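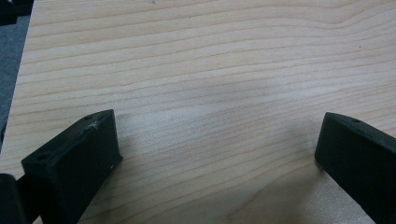 **Stustska Institute - Robot Learning Laboratory**
**Unit 4 handout: Recording demonstrations with the hand-held gripper**
Course lead: Pierina Lo Presti. Laboratory sessions: Welington Araújo.

This unit covers the collection of examples for the pick-and-place assignment. Students should have completed the Unit 3 reading on imitation learning and should bring their signed equipment form to the first session.

## 4.1 Terms used in this unit

A *demonstration* is one continuous recording of one attempt at a task, from the start position to the end position. An *episode* is a demonstration that has been trimmed, labeled and accepted into the class set. A *session* is all the work done by one pair between collecting the gripper and returning it.

The distinction matters for grading. Last year's class recorded 357 demonstrations, of which 231 became episodes. Most of the rejected recordings had a missing or late start position, or a hand other than the operator's entering the work area.

## 4.2 Start position

Every demonstration begins with the fingers open and still, pointing at the tabletop. Hold this position for two full seconds before moving. The trimming script looks for the pause, and recordings without one must be cut by hand.

The camera is fixed to the gripper, so both fingertips should remain in view from beginning to end. The learned policy receives the same view and no other. If a fingertip leaves the view because the mount has slipped, stop, report it to the session supervisor and do not attempt to tighten the mount yourself.

A plain surface is used for the first two exercises. Glare from the overhead lights is acceptable and should be left alone. Students sometimes turn off a row of lights to remove it, and the resulting recordings do not match the conditions used in the evaluation.

## 4.3 Procedure for each pair

1. Sign out one gripper and one object tray.
2. Open and close the fingers fully five times to calibrate the width reading.
3. Agree who will operate and who will keep the log. Change roles halfway through the session.
4. Place the object according to the position sheet.
5. Record the demonstration at a normal working speed.
6. Enter the result in the log before resetting the object.

Each pair is to submit 50 episodes by the end of October. Failed grasps are to be kept and marked F. A failed grasp followed by a successful second attempt is marked R (recovery) and must not be split into two recordings.

## 4.4 Variation

A set in which every example is nearly the same will train a policy that works in one place only. The position sheet therefore spreads the object over the whole reachable area of the table, including positions close to the edge. Students are asked to follow the sheet in order - the temptation to return to comfortable positions is strong, and it shows clearly in the plots.

Approach angle is left to the operator. Approach *height* should vary between low and high starts, as noted on the sheet.

## 4.5 The class set

Accepted episodes are added to the shared Plimeo archive, which held 3,707 episodes at the start of this term. Reiko Murakami maintains the archive and will answer questions about labels and file formats. Files should be uploaded the same day, before 6 p.m., from the workstation in the Besson Room.

## 4.6 Questions for discussion

- What would a policy learn if all F recordings were removed from the training set?
- Two operators complete the same task at very different speeds. Should their episodes be weighted equally?
- Which parts of the log could be filled in automatically, and what errors might this introduce?

Written answers of one page are due at the next seminar.

**Reading:** Course reader, chapter 6, "Operator Effects in Small Demonstration Sets" (A. Nkuna).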